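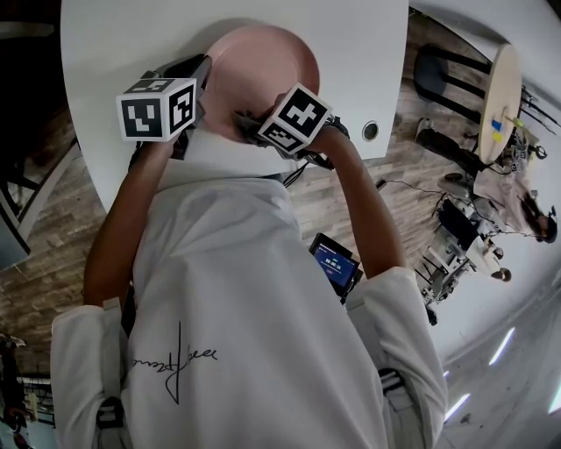

Verkano shared workshop, Brumham
Progress report to the Skolix small grants program
Project: table clearing with two hand-held grippers
Reporting period closed August 2025
Prepared by Nélida Barrientos

1. Where we are

The grant is for building a pair of hand-held grippers, recording people who do simple table work with them, and later using these recordings to teach a two-arm robot the same work. The first part is complete. The second part is in progress and I describe it below. The third part did not start yet, as was planned in the application.

We have now 330 recordings of the plate task. Of these, 261 passed the check and are kept. The others were rejected, in most cases for the reason that one of the marker cubes was lost from view for too long and the position of the hand could not be calculated. This is a higher loss than I promised in the application, and I would like to explain it.

2. The grippers

Both grippers are working. Each has a printed cube with square markers on top, and a small camera which looks forward over the jaws. The first version of the cube was fixed with one screw only and it turned a little when the operator closed the hand quickly. We did not notice it for a long time, and a good part of the rejected recordings comes from those days. Zúñiga, who makes our printed parts, changed the mount to two screws and a small step in the base. After this change the cubes stay in their place. 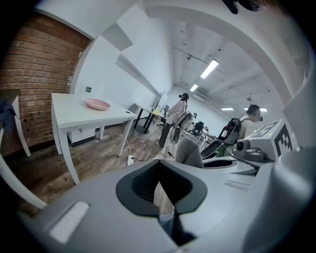 View from the camera on one gripper, with the plate on the white table at left.

The camera cable is still a weak point. It is thin, and when the operator turns the wrist far to the outside it pulls on the connector. I have ordered a more flexible cable and it will be tested in the next period.

3. The task

We use one round plate on a white table, and the operator must take it with both grippers. I chose a plate because its rim is low and the jaws must come in at a flat angle. With a cup the operators learned too quickly and all recordings looked the same. With the plate there is more difference between people, and this is useful for the training.

A white table was maybe not the best choice. It reflects the ceiling lights, and in some recordings the edge of the table is difficult to find for the software. We will repeat a part of the work on a darker surface before we make a decision.

4. Money

From the 2000 granted for materials, we have spent the part for motors, printing and cameras. The part for the cables and the spare jaws is still open. I do not ask for any additional amount. I ask only for permission to move the sum for the second tripod to the cables, as we do not need this tripod anymore.

5. Next period

- new camera cables on both grippers
- recordings on the dark surface
- 18 more operators, if possible persons who never used the grippers before
- first training run, to be reported in December

The list of rejected recordings, with the reason for each, can be sent to you on request.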